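From: Ánh Tô
To: Parkville Letter Writers list
Date: 2023-09-07
Subject: Re: [letters] Starting up again after a long gap

Hello everybody, and a special hello to the new folks who joined over the summer,

I meant to answer this one right away and then sat on it for a week, so please forgive me. Lorna wrote:

> I used to write to my cousin in Trisley every month and then
> my dad got sick and I just stopped. It has been almost three
> years. I have her last letter in a drawer and every time I see
> it I feel worse. Do I explain the whole three years? Do I send
> a card first? How do the rest of you start again when you have
> let it go this long? Also, does anyone still use a fountain
> pen, or is ballpoint fine? My hand cramps up with either one
> after a page.

Lorna, first of all, I am so sorry about your dad. And second, please take that letter out of the drawer. You don't have to answer it today. Just put it somewhere you eat breakfast.

I let a friendship go quiet for even longer than you did. Giáp and I met when we were both working the front counter at a dry cleaner's, and after he moved away we wrote back and forth for years, long rambling things about bus routes and his mother's cooking and whatever I was reading (he never liked anything I was reading). Then I had my second baby, we moved, and his address went into a box. When I finally came across it, my youngest was in high school. I wrote him four different opening pages, all of them apologies, and every one of them made me sound like I was in court.

The one I mailed in the end started with the weather and a pot of soup. I put the apology in the second paragraph and kept it to a sentence: "I have missed writing to you and I am sorry it has been so long." Then I went on to tell him about the neighbor's goat. He wrote back fifteen pages! I still have them, and I still haven't caught up with all the questions he asked.

So no, I wouldn't explain all three years. Your cousin will want to hear about your dad, I'm sure, but that can come in its own letter when you are ready to write it. For the first one, tell her what is on the stove. Ask her one thing you truly want to know, something small enough that she can answer it without sitting down for a whole evening. I like to ask what people can see from their kitchen window.

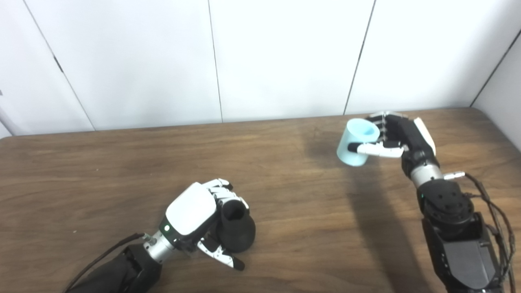
Words: 1035 | Reading time: 5 min

As for the card, I go back and forth on this. A card is easier to send, and sometimes easy is exactly what gets a thing into the mailbox. But a card has so little room in it that I always end up with "thinking of you" and a crooked heart, and then I feel I still owe the person a letter. If you do send one, tuck a folded sheet inside, even if there are only ten lines on it. My aunt used to do this with the electric company's return envelopes turned inside out, and I never once thought less of her for it.

On pens: ballpoint is fine, pencil is fine, and I have had a lovely letter written in purple marker that bled straight through to the other side. I do use a fountain pen myself, an old one from a yard sale, mainly for the reason you bring up. I don't have to press down with it, and my hand lasts longer. I also write in pieces. I'll do half a page before work and another bit after supper, and I just put the time in the margin when I pick it up again. Giáp does the same and sometimes there are 21 of those little times running down the side of one letter, which makes me laugh every time -- you can see exactly where he got up to check on the rice.

If the cramping is bad, try a thicker pen or wrap a rubber band around the one you've got. And sit so your whole forearm has something to rest on. I wrote with my elbow hanging off the edge of a desk for years and wondered why my shoulder hurt.

Somebody asked back in June (I think it was Dale, but I've lost the message) about the airmail paper I use. It is the Imunport pad, the thin one with the pale blue lines on the guide sheet. The stationery counter on Second Street will order it if you ask, stock number 2877, and they like you to take two pads at a time. It does show through if you write on both sides, so I write on one side only and then cheat at the end when I run out of room. Please don't go buy it specially, though, Lorna. You have paper in the house already. Use that.

Two bits of housekeeping while I'm here. The stamp swap box is at my place for now and it has gotten very heavy on flags and very light on birds, so if you have birds, please think of us. And if you signed up for a pen friend in the spring and haven't heard a thing, write to me off the list and I will match you up with someone else. A few of the addresses we had were old ones.

Lorna, will you let us know when you've mailed it? You don't have to tell us what you said. I'd just love to picture it on its way to Trisley.

Warmly, and with ink all over my thumb as usual,
Ánh

P.S. The goat is no longer with us but she lived to a very good age and ate most of a hammock.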